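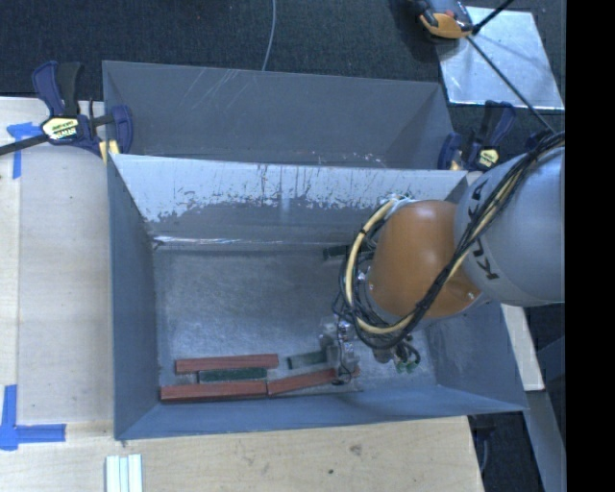
I have strong feelings about bins. Plastic totes crack on me every winter, cardboard goes soft, and those cute wire baskets let everything small fall straight through, so for years now I've been a metal bin person. Big, gray, ugly, done. And I like them best once they've had a life! Look at the far wall of this one, all pale and flaky up top with those dark drips running down, and then plain dull gray on the floor where the red and green bars are lying. I'd pick that over a shiny new one any day of the week (okay, maybe not for bread dough).

My own two came from a surplus yard out past Villalba, the kind of place where you park in the gravel and wander. I paid 30 bucks for the pair and felt like I'd robbed somebody. The guy wanted to throw in a Vovholm shelf unit for a bit more and I said no, and I have regretted it every single time I've walked into my garage since March.

What I keep in them is offcuts. Bars, blocks, ends of things, the bits too long to toss and too short to be useful until suddenly you need exactly that one. I used to sort by length. Terrible idea — I can't eyeball length from above to save my life, and I'd end up dumping the whole lot on the floor anyway. Now I sort by color, with a dab of paint on the end if the piece doesn't have a color of its own. Reddish stuff is for outdoor projects, green is for the shop, and anything unpainted goes in the coffee can of shame.

The other thing I finally learned is to quit filling them. One layer, maybe a bit more in the corners, and you can see what you've got and reach in and grab it. If I can't see the bottom, something has to go. My sister-in-law's kids get first pick, and the rest rides along to the Naltasance swap, where I try very hard to come home with less than I brought. Last time I came home with a third bin. It's a little rusty and one handle sticks, and I still need to find a spot for it before the car goes back in.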